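Sourdough Starter Swap: Your Questions

We've had a lovely pile of mail since the Sikthorpe swap got going again, and the same things keep coming up. Jeanine Van der Linden and I sat down one Tuesday with a loaf and a lot of butter and wrote out our answers. If yours isn't covered, write to us. We love talking about this stuff!

What is the swap?

You send a bit of your starter to another home baker, and somebody else sends you a bit of theirs. That's it. There are 239 of us on the list now, baking everything from dark rye to cinnamon buns, and no two starters smell quite the same. Mine leans toward green apple. Jeanine's smells like yogurt and I'm a little jealous.

Do I need to be an experienced baker?

Not at all. Plenty of members joined before they'd baked a single loaf. If you can stir flour and water together and remember to do it again tomorrow, you're ready.

How do I keep a new starter happy?

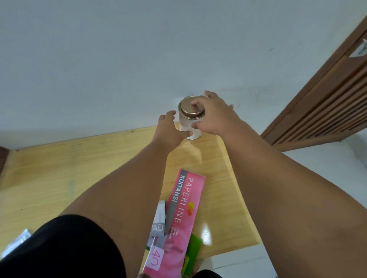 Feed it as soon as you can after it arrives, with equal weights of flour and water. Room temperature is fine, and if your kitchen runs cold, the top of the fridge is usually a touch warmer. It may look sleepy for two or three days (travel is hard on the little guys), so keep feeding and don't give up on it. A straight-sided jar is great because you can put a rubber band around it and watch the rise. A white jar with a metal lid like this one looks handsome on the table, and you're welcome to use one, but rest the lid loosely on top, because an active starter makes gas and needs a way to let it out. Save the tight lid for your dried backup flakes.

What flour should I use?

Whatever you like to bake with. I feed mine plain bread flour with a spoonful of whole rye, and it goes wild for the rye. Kwadwo Bawa keeps his entirely on whole wheat and gets the most gorgeous, nutty pancakes out of the extra. If you're changing flours, do it over several feedings and expect a slow day or two.

Should I send my starter wet or dried?

Dried, please. Spread a thin layer on parchment paper, leave it out until it snaps, then crumble it up. It weighs next to nothing and doesn't mind a slow trip. We ask for 18 grams, enough for your partner to try twice if the first go doesn't take.

How should I pack it?

Two zip bags, one inside the other, with the name of your starter and the flour you feed it written on the outer one. An envelope will do for flakes. If you're adding extras, go for a small box and fill the gaps with paper so nothing rattles. 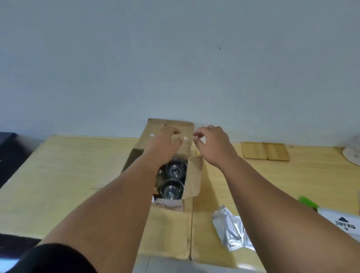

Opening up a cardboard box at the table.

Can I add other things to the package?

Yes, and people do! Recipe cards are always a hit. Chanida Sukprasert tucked in her notes for coconut milk rolls last November and I've made them more times than I should admit. Skip anything with nuts unless you've checked with your partner first.

My starter arrived and nothing is happening. Help!

Give it five full days. Then try slightly warm water, around 85 degrees Fahrenheit, and swap in some whole grain flour for one feeding. Still flat? Email us and we'll find you another. Pink or orange streaks or fuzzy mold mean it has to go in the trash, jar contents and all.

Can I ask for a particular starter?

You can, and we'll try. The Tindall rye is by far the most requested, so there's a wait. Encarnación Sarmiento's is nearly as lively and makes a beautiful open crumb.

What does it cost?

Just your postage.

When is the next round?

Names go in by the end of the month, and partners go out by email the week after. Tell us what you call your starter when you sign up. We do read every one of them out loud.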